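Leave the Table Alone
Mahlet Alemneh
2026-07-30

My sister called me last month to ask if I still had the sander. I knew right away what she wanted it for, and I lied and told her I'd lent it out. I'm not proud of it, but I'd do it again, and this is my attempt to explain why before she reads it and calls me back.

She has our parents' old kitchen table. It's a plain thing, oak, heavy as a car, and it came from a shop in Golier that closed before I finished high school. One end has a burn from a pot my father put down in a hurry when the phone rang. There are lines from my math homework if you get your cheek right down on the wood and look toward the window. I pressed hard with a pencil, I was that kind of kid. And my sister, who is a lovely person and a better cook than I'll ever be, wants to take all that off and put on a nice even coat of something called Clarneten, which she saw in a video.

I think we've gone a little crazy about surfaces. I mean all of us, me included. Somewhere along the way a table stopped being a thing you do stuff on and turned into a thing you protect from the stuff you do on it. We have coasters, and trivets, and mats under the trivets. I've been to a house where you got a placemat for your phone. I have a friend who bought a beautiful dining table and then a clear plastic sheet cut to fit it, and for six years she's been eating off the sheet. She has never once touched the table while having dinner. I asked her what she was saving it for and she laughed and said resale, and then she stopped laughing and looked a bit sad, and I felt bad for asking.

So my position is simple. If a table is solid and it doesn't wobble and it won't give you splinters, leave it alone. Wipe it. Oil it when it looks thirsty. Let people put down their cups, let the cups tip over, mop it up whenever you get to it, and if the wood goes dark in a spot then the wood has gone dark in a spot and dinner is still at seven.
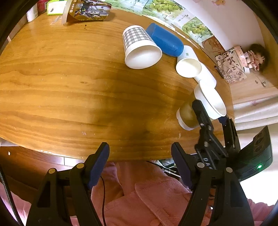

Ayantu Gebru wrote to me when I said something like this in a shorter column last November, and she was not having it. A stain isn't a memory, she told me, it's a stain, and people who get sentimental about water rings usually aren't the ones who have to scrub around them. Her grandmother rubbed down the family table every spring with steel wool and wax, and would have been ashamed to let guests see a mark on it. To her, the care was the love. Letting it go would have been the insult.

I've thought about that letter a lot, more than I've thought about any of the nice ones. I think she's right about her grandmother. There's a kind of upkeep that's a conversation with a thing, where you go over it by hand every year and you know each part of it. If my sister wanted to do that I'd drive over with a tin of wax and help. What bugs me is the other kind, where you run a machine over it for an afternoon so it'll look like it just got delivered. Steel wool and wax keeps a table going. A belt sander starts it over. You lose a layer of wood you can't get back, and on a lot of newer tables you don't have that many layers to lose. Go at a veneer with coarse paper and you'll find out fast what's under it.

(I've done it, by the way. A little side table, my first apartment. I sanded straight through to a patch of something the color of oatmeal and then kept a plant on that spot until I moved out.)

And then there's money, which I don't hear enough about when people talk about this. I went into Vatora in the spring, the big one by the highway, just to look. They had a dining table there for $2,298. It was new. It was also covered in dents, because somebody at a factory had put them there on purpose, with a chain or a hammer or whatever they use. The tag said "lived-in finish." I stood in front of it for a good long while, and a salesman came over, and I asked him who had lived in it. He was very polite about it.

I'm not trying to be snobby about anybody who bought that table. It was pretty! The color was warm and the dents were in good places. But it does tell you something. Part of us likes the look of a table that's been used and wants it badly enough to pay for it, and the same part of us gets upset when our own kid drags a fork across the wood. We want the wear without the Tuesday-night mess that makes it, or any other night's mess. We'd like it to arrive already finished, by strangers, and then hold perfectly still.

Amanuel Wako and I argue about this whenever we have lunch. His view is that I'm confusing two different things, age and neglect, and that I use the first as an excuse for the second. He's been to my apartment, so he has evidence. He also likes to point out that I'm strict about other objects. I hem my pants. I get my shoes resoled. I once drove 22 miles to have a pan re-tinned. Why does the table get to be a slob?

Fair question, and I had to go home and chew on it. The best I can come up with is that shoes and pans fail. A hole in your sole lets the rain in. A worn-out pan does something funny to your tomato sauce. A scratch on a table does nothing at all. You can put a bowl of soup on a scratch and it's the same soup. The whole complaint lives in the eye of whoever's looking, and mostly we're picturing the eye of some guest who, in my experience, is wondering if there's more bread.

Guests are the real reason I care about this, if I'm being straight with you. I've noticed I behave differently at different tables. At my aunt's there was a cloth on top of a pad on top of the wood, and you sat like you were in court. I was so scared of spilling there that I spilled constantly. At Haruto Katayama's, back when he had that basement place on Yao Street, the table was a slab he'd gotten from a school that was throwing it out, with initials cut in it and ink in the initials. We'd put hot pans right down. We played cards on it, somebody fixed a bike chain on it once, we wrote a terrible song on it. I never saw him flinch at anything that landed on that wood, and you could feel it the second you came in. People stayed late there. They told each other things.

I don't think the slab did all of that by itself. Haruto would've been easy company at a glass table. But a host who's watching your glass isn't listening to your story, and everyone at the table can tell. I'd take a room full of rings and gouges over that any day.

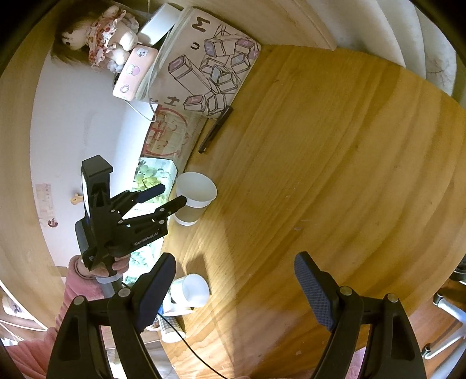
Light wood with scattered scratches and a small pale scuff.

Now, some practical stuff, so that this isn't all feelings. I do think there's a floor. Sticky is not character. Crumbs in the leaf joint are not history, get a toothpick. If the finish has broken down to where the wood stays damp after you wipe it, that's a problem and you should deal with it, and for most tables you can deal with it in that one spot. I've had good luck with plain mineral oil on bare wood, a rag, and patience. For white rings on an old waxed top, a bit more wax and some elbow will often do it. And if you've inherited something with real value, the kind of thing a museum would want, then for goodness' sake don't take advice from me. Call somebody who does it for a living. They'll probably tell you to put the sander away too, but they'll say it better.

I'd also say wait a year. Any time you get a used table and you hate the marks on it, give it a year before you do anything you can't undo. The first week all you see is the damage. You'll be able to find every nick with your eyes shut. Then you start putting your own mail on it, and your own elbows, and you stop seeing them one at a time. By the following summer you'll have added five or so of your own and you won't be able to say for sure which ones came with it. I've done this with a desk and a kitchen table and a bench, and I felt the same itch every time, and it passed every time.

Ayantu Worku, who edits these and has saved me from myself more than once, wanted to know what I'd say to a person who just likes a smooth table. Some people do. They like running a hand over it. I'd say go ahead, it's your table, and I hope you get years of pleasure out of it. I only want you to be sure it's you that wants it, and that you didn't catch it off a video at one in the morning like my sister did.

As for her, she's coming over for dinner. I've decided to tell her about the sander before we eat (it's in the hall closet, behind the vacuum, where it's been the whole time). She can borrow it. I just want her to sit down at the old table first, at the end with the burn, get her cheek down by the wood and look toward the window. I had some trouble with fractions that year, and if she's going to take it off, I'd like her to read it first.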